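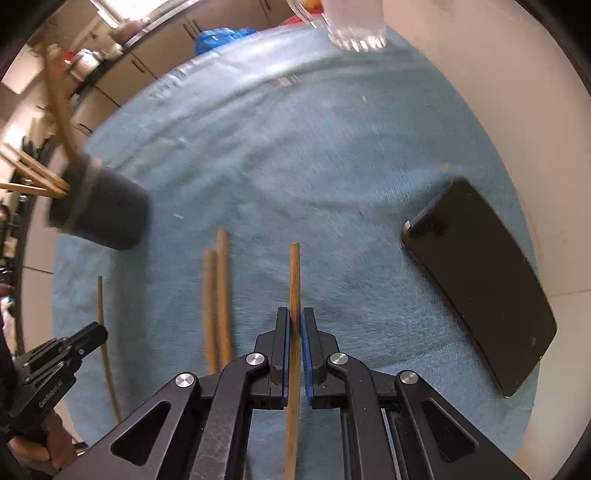
Posted by Edwina Marsh, owner and only writer of this blog
12/23/18

I have been suspicious of wooden sticks for a while now. You know the ones, the long thin kind that get sold as plant supports or craft sticks or skewers depending on which aisle you happen to be standing in. I own a lot of them, and I've never been convinced they are worth the room they take up.

Still, I had a free afternoon and a cup full of them, so out came the light blue towel and down went the sticks. The towel is my one firm rule for sorting anything at the kitchen table. Small things roll on a bare tabletop and they don't roll on a fuzzy towel. It does pick up specks, and I can live with specks.

The cup is dark gray and I keep it lying on its side when I'm sorting. Every organizing page I've read says to stand your cup up. I don't know why. When it's upright I have to lift each stick all the way out, and if I grab two by mistake the whole thing goes over. On its side I just pull them from the opening. Maybe the people who write those pages have heavier cups.

What set me off on all this was Plomodach, the craft store out by the highway, which has started selling something called a Fendus stick sorter. It's a tray with 5 slots. The box says it will hold 800 sticks, which I doubt very much, and it costs more than the sticks do. The Baumgart catalog has one too, with a lid. I stood in the store and tried to picture my life with a stick tray in it and I couldn't.

So I did it by hand, on the towel, with three piles. Straight ones side by side, curved ones off to the left, and whatever I hadn't made up my mind about stayed in the cup. The curved ones are the problem. People will tell you to soak them and press them flat under books. I tried that back in August with a bundle from the Drandbridge flea market, and they came out from under the books exactly as bent as they went in, plus I had a damp atlas. A slightly curved stick is a slightly curved stick. Use it for something where it doesn't matter, like propping up a tomato.

Thickness is the other thing. Packs are labeled as if every stick inside is the same, and then you lay two of them next to each other and one is clearly thinner. I used to think I was imagining it. Put them on a plain colored towel and look for yourself.

I also turned my phone face down for this. I've read plenty about how that makes you calmer and more focused and I'm not sold on it. I sorted at the same speed I always do and I wondered who was texting me the whole time.

Would I do it again? Probably, in a year, when the cup annoys me enough. There was a comment on my button jar post asking if I'd ever do one of those 3,000 piece craft bundles. No. I don't have the towels for it.

Next week I want to get into the drawer with the rubber bands, if they haven't all melted together.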